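Notebook – sound and picture workshop, August, 9:40 a.m.

Second full watch of Skatatska with Adwoa Aidoo, and I like it even more than I did the first time! The chase over the rooftops of Olanora still works as one long breath. We stopped the playback six times to argue about the score, and that was the best part of the morning.
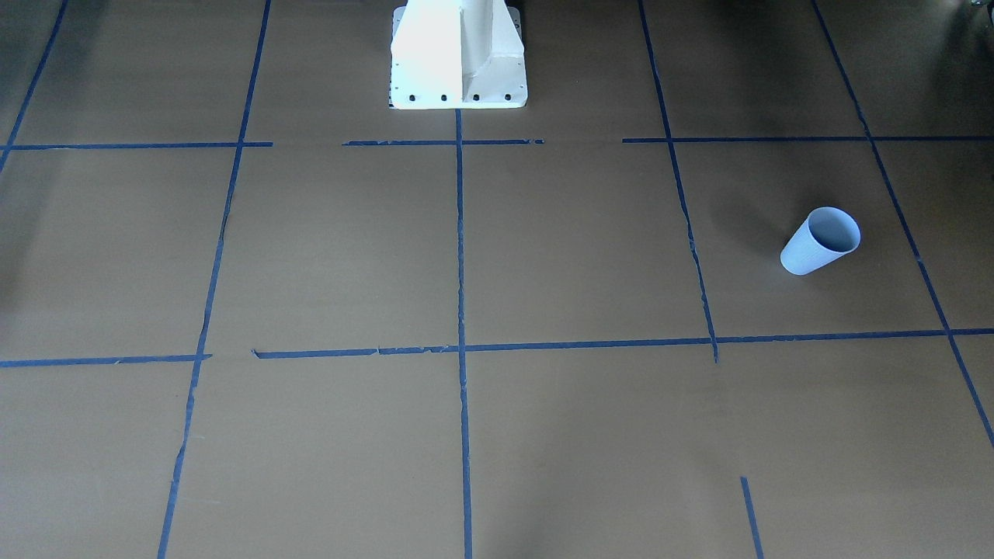
Is it too scary for younger kids?
Mostly the cave part is, and a brave eight-year-old with a parent close by should be fine with the rest.

Adwoa thinks the villain, Manalo, gets almost 4 minutes too much talking before he does anything. I'd keep every second of it – his voice is so soft in that part, and the strings creep in under him so slowly that I missed them completely on first watch. 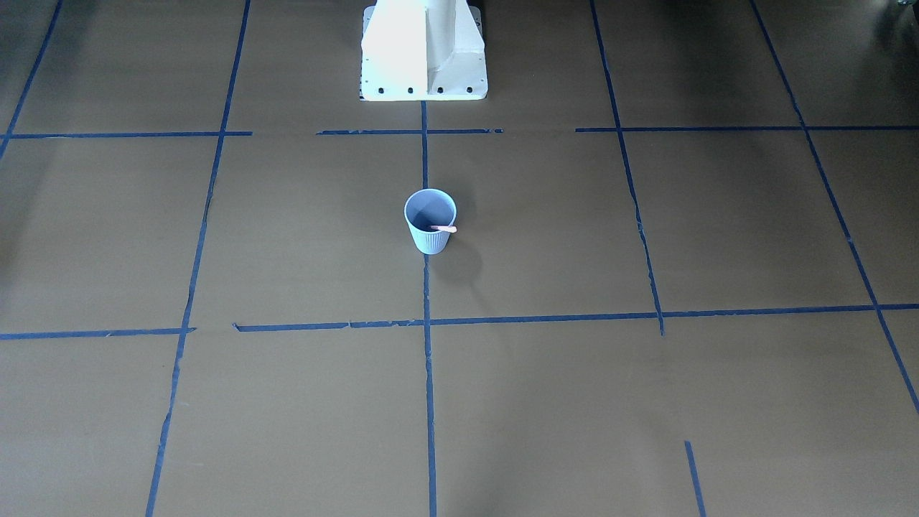

Grid with cup, near the middle.

Ondik's two songs: the lullaby is lovely, the end-credits one is loud and silly and I've been humming it since breakfast. Try both again on the small speakers, the bass was muddy in the lullaby (could be our cable).

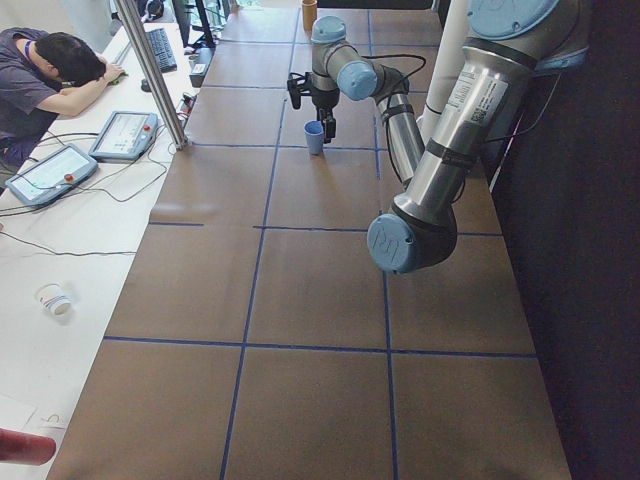

Still to do
Rewatch the cave part with the sound off and write down where the cuts fall. Adwoa wants to compare it with the trailer, which gives away the brother's secret – so annoying! Draft of the review goes to her after lunch.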